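The long way round to picking up a peg

By Sarmīte Avotiņš

I've been told I have no patience, mostly by people who've watched me wait for a kettle. So when the crew at Penrose invited me to spend a day helping their robot learn to fill a pegboard, I said yes before I'd thought it through. How hard could it be? Toddlers do this!

The job goes like so. You put on the headset and the gloves, the robot copies what your hands do, and everything gets saved as one example. Then you do it again. The learning system (they call it Lenik) needs 2,000 good ones before anybody bothers training it on this board, and when I walked in the tally on the wall was at 1,328. I had visions of knocking off the rest by supper.

My first go took ages. You reach for a peg the way you've reached for things your whole life, and the fingers close a hair too soon and you've got a fistful of air. There's no feeling in the gloves, so you're judging it all by eye, and I kept holding my breath like I was threading a needle. 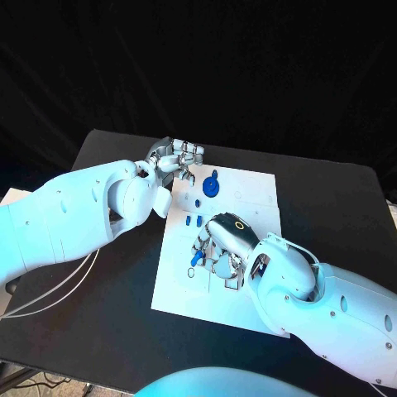
What got me was how fussy they are about variety. I'd found a nice little rhythm by mid-morning, same hand, same approach, same order every time, and was feeling pretty smug about it when my minder leaned over and asked me to please stop. If every example looks alike, Lenik learns one way of doing it and falls to bits when somebody bumps the board. So they turn it a little between tries, shuffle the parts around, and get you to start from a different colour of mood, as she put it (I think she meant tired, rushed, careful, whatever you've got).

Fumbles are another story. I assumed they'd all go in the bin, but a fumble you recover from is gold, apparently, and a clean run where you sat and dithered halfway gets tossed. I lost five before lunch to dithering. One of them I was really proud of, too.

They used to have a rig from Revgate that did the sorting automatically, and now a person watches every single recording at double speed with a mug of tea going cold. I sat in on that for a bit. It's strangely soothing, and also mortifying when your own come up.

By the time they peeled the gloves off me I had 36 keepers and a sore shoulder, and I spent the drive home gripping the steering wheel very, very deliberately. They've asked me back in December, when the board gets swapped for a harder one. I've already said yes.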